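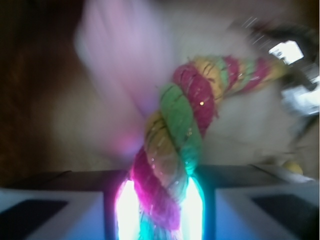

Fig. 8. Twisted rope toy, pink, green and yellow strands.

8. Rope toy care (Idden play set)

1. Check the strands before each play session. Fuzz is normal. Long loose threads are not, so snip them off flush.
2. Hand wash in cool water with a little mild soap. Squeeze, don't wring – the toy came twisted enough.
3. Hang to dry for 10 hours.

Note: The glitter threads may shed a little. You will find glitter on the couch in July and again at Christmas.

Caution: Throw the toy away once a strand breaks through. Your dog will disagree.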